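4. Equipment planning and cost

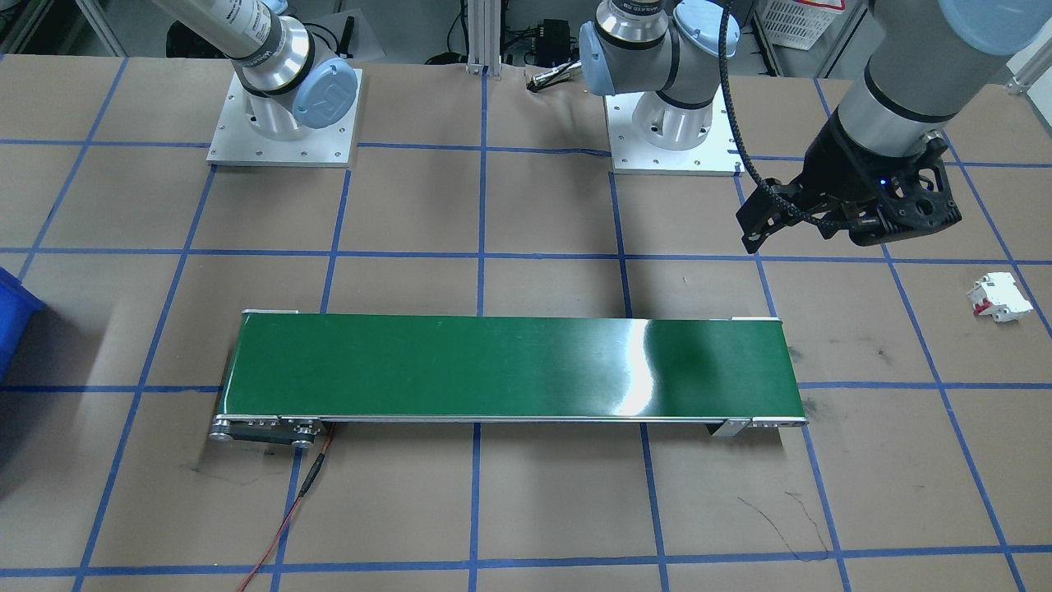
The budget for the cell was fixed before the task list was. This is common in small labs, and it shaped most of the choices in this section. We had one round of funding, a deadline in July for placing orders, and a table that was already in the building. Everything else had to be bought, borrowed from another project, or left out.

We split the planned spending into three groups: arms and grippers, part handling, and work surface. The arms took the largest share, as expected. Gwilym Griffiths asked for quotes from two suppliers, Birnness and Rowlands. The Rowlands quote was lower per arm but left out the base plates and the cabling, and once those were added the two offers came out close. We chose Birnness on delivery time, which was 14 weeks shorter.

Part handling was harder to plan. Our first draft had parts placed by hand at the start of each trial. Over a run of 100 trials this kept one person at the table the whole time, and that person's hours did not appear anywhere in the equipment budget. Aisling Ó Dálaigh worked out the labor for the full study and found that a short belt conveyor would cost less than the hours it replaced. We set a ceiling of $3000 for it, including the drive and the power supply. The Vosa unit we ordered came in under that figure. A longer model was available, but it would have crossed the edge of the table and needed its own stand.

The work surface was the cheapest item and the one we changed most often. Figure 4 shows the layout used for the circuit breaker tasks. Kraft paper covers the table, and blue masking tape marks out the cells where parts may be placed. We had priced a machined plate with fixed locating holes and dropped it from the plan. Paper and tape can be replaced in a few minutes when a layout changes, and the tasks in this study did not need the accuracy of the plate. Labs that do need it should add it to the first order - fitting one later means taking both arms off their mounts.

Three costs were missing from our first budget. The first was spare cable. The second was the support contract from Clendeo for the control software, which is billed by the year and so does not show up in a list of hardware. The third was setup time. We allowed 9 working days for mounting and calibration and used all of them on the arms alone, with the conveyor still in its box.

Prices in this section are those quoted to us as of August 30, 2023, before tax and shipping.

Figure 4. Two-arm cell with belt conveyor and taped placement grid. A circuit breaker lies on the paper to the right of the conveyor.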